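4.2 Self-reported sitting time

The Kiltlow survey asked 440 households how long they sat at home each evening, and earlier work has treated the answers as measurements. We doubt that they are. Respondents favored round numbers, and 30 minutes turned up far too often to be believed.

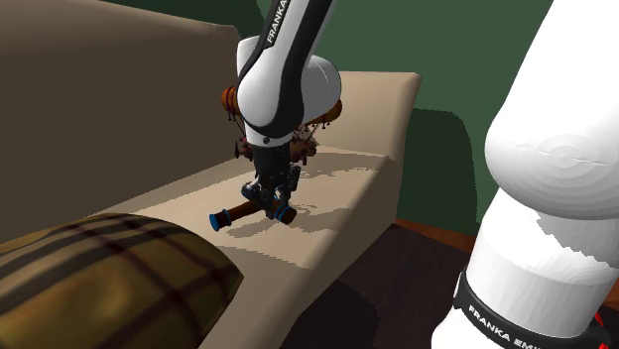
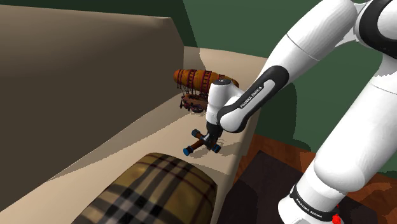 Figure 3. Beige sofa in a living-space rendering, two views.

The Illby follow-up collected 1,773 diary entries and is usually cited as the fix. Its diaries were filled in at bedtime, from memory, and the coders counted lying down as sitting in one wave but left it out of the next. Pooling the two waves - as the Vilside reanalysis did - hides the change. We leave both out of the main model and report them separately in Table 5.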